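Über uns

Vitport – Obstkörbe für Büros, Praxen und Werkstätten

Wir stellen Leuten Obst auf den Tisch. Mehr ist es im Grunde nicht, und wir haben lange überlegt, ob man daraus eine Über-uns-Seite machen kann. Henrike Sauerland war dafür, Mattes Steinbach dagegen, und weil Henrike die Website bezahlt, lesen Sie jetzt das Ergebnis.

Wie es anfing

Mattes und Henrike saßen im selben Großraumbüro, in dem es einen Automaten mit Schokoriegeln gab und eine Schale, in der seit Menschengedenken eine einzelne Mandarine lag. Im März brachte Mattes einen Korb Äpfel vom Hof seines Onkels mit. Mittags war der Korb leer, am nächsten Morgen fragte die Buchhaltung nach Nachschub, und eine Woche später wollte die Etage darüber auch einen. Den Automaten gibt es übrigens noch. Die Mandarine vermutlich ebenfalls.

Gekündigt haben beide erst ein gutes Jahr später. Bis dahin wurde vor der Arbeit ausgeliefert, ab halb sechs, in einem Kombi, der heute noch nach Boskop riecht. Der Name Vitport sollte nach Vitaminen und Transport klingen. Inzwischen wissen wir, dass er für die meisten Anrufer nach einem Carport klingt, und wir haben eine gewisse Routine darin, diese Gespräche freundlich zu beenden.

Der Korb

Am Anfang kam das Obst im Pappkarton. Das ist praktisch, sieht auf einem Besprechungstisch aber aus, als sei gerade jemand ein- oder ausgezogen. Also Körbe. Geflochten, braun, flach genug, dass man auch an den untersten Apfel kommt, ohne den Ärmel hochzukrempeln. Rund haben wir probiert und wieder gelassen, die Ecken am Lieferwagenregal wollen schließlich auch gefüllt sein.

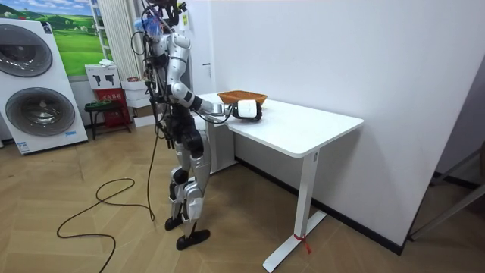
Gaspard Pichon, bei uns für Einkauf und Meinungen zuständig, hat damals durchgesetzt, dass jedes neue Modell erst auf einem ganz gewöhnlichen weißen Tisch stehen muss, bevor wir es bestellen. Auf weißem Grund sieht man alles: ob der Korb zu wuchtig ist, ob er krümelt, ob er nach Ostern aussieht. Drei Modelle sind allein am Osterverdacht gescheitert. Ein viertes, die Serie Jevby, war wunderschön und hatte einen Rand, an dem jeder Pullover hängen blieb. Wir reden in der Firma nur noch selten darüber.

Heute sind 1.164 Körbe im Umlauf. Jeder kommt leer zu uns zurück, wird ausgebürstet, am Rand geprüft und wieder befüllt. Das Ausbürsten macht Helmut Ruppert, der vorher Möbel restauriert hat und unsere Körbe mit demselben Ernst behandelt wie früher Sekretäre aus Kirschholz. Was er findet, legt er in eine Schublade: Büroklammern, Kaugummipapier, einmal einen Ehering. Der Ring ist wieder bei seinem Besitzer, die Büroklammern behalten wir.

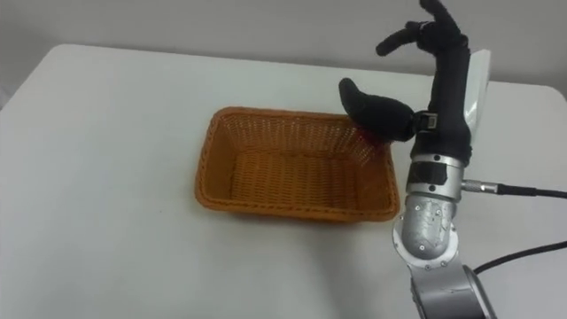 Beim Flechtwerk sind wir inzwischen pingelig. Ein dicker, gedrehter Rand hält länger als ein dünner, und der Boden muss dicht genug geflochten sein, dass keine Weinbeere hindurchfällt. Wenn ein Strang bricht, wird geflickt. Wenn drei brechen, wandert der Korb zu Henrike nach Hause, die mittlerweile sehr viele Zwiebeln sehr ordentlich aufbewahrt.

Der Apfel

Wir liefern auch Birnen, Pflaumen, Trauben und auf ausdrücklichen Wunsch Bananen. Unser Herz gehört trotzdem dem Apfel. Er rollt kaum weg, braucht keinen Teller und hinterlässt auf der Tastatur keine Spuren, über die man mit der IT sprechen müsste. Die meisten unserer Äpfel kommen von Eckhard Heitmann, der den Hof Bauerfeind übernommen hat und Sorten anbaut, deren Namen niemand am Telefon richtig versteht. Rote kommen zuerst weg, das ist seit dem ersten Tag so. Die grünen werden ab 15 Uhr gegessen, mit Überwindung.

Gepackt wird von Hand und einzeln. Große nach außen, kleine in die Mitte, Stiel nach oben, Druckstellen in die Kiste fürs Apfelmus. Das Apfelmus verkaufen wir nicht – wir essen es.

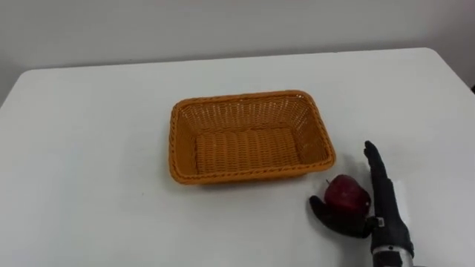
Ein roter Apfel, ein Korb, viel Platz auf dem Tisch.

Was wir nicht machen

Ananas. Motivationskarten. Körbe mit Schleife und Zellophan. Und wir schicken keine Rundmails, in denen eine Weintraube spricht.

Wo Sie uns finden

Unser Lager liegt im Gewerbehof Sturville, zweites Tor links, hinter dem Reifenhandel. Wer einen Korb zurückbringen oder einen Probekorb abholen möchte, kommt am besten vormittags. Ab zwei Uhr ist Helmut beim Bürsten und hört die Klingel nicht.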